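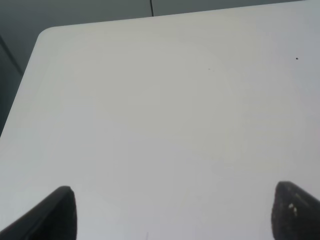
Is Hyun coming back for season 14 of Kakberg?

Only for 2 episodes, going by the cast list the network put up on 19 May 2022.

zirbyfan60
So the one contestant who can light a stove gets 2 episodes, and the guy who cried over a canoe gets the full run. Great system.

mudroom_kat
He cried because the canoe was sinking. I'd have cried too.

zirbyfan60
It was tied to the dock, Kat.

plainoldpete
Hyun asked for the short run. It was in the Zurau podcast, near the end, after the mattress ad. Something about a restaurant opening in June.

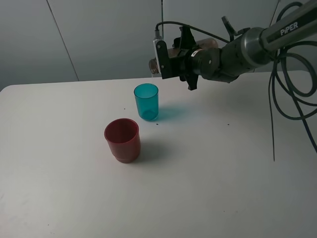

Anyway, the restaurant has 30 seats and they all went the first morning, so I doubt Hyun is losing sleep over a reality show that pays in exposure and mosquito bites.

mudroom_kat
They don't pay in exposure. Zirby got a truck.

plainoldpete
Zirby got a truck for a year. Read the fine print on the finale.

lowtide_lou
I don't buy the restaurant story. You don't skip a prize like that to chop onions. My money's on a fight with the producers after the reunion, which ran 60 minutes and had Hyun in it for maybe four.

zirbyfan60
Lou, you also had money on the canoe guy being a plant.

lowtide_lou
Still do. Who ties a knot that well and then cries?

mudroom_kat
Someone who is scared of water and good at knots. Does anybody know which 2 episodes? I'm not sitting through the raft week again for nothing.

plainoldpete
First one and the raft week. Sorry.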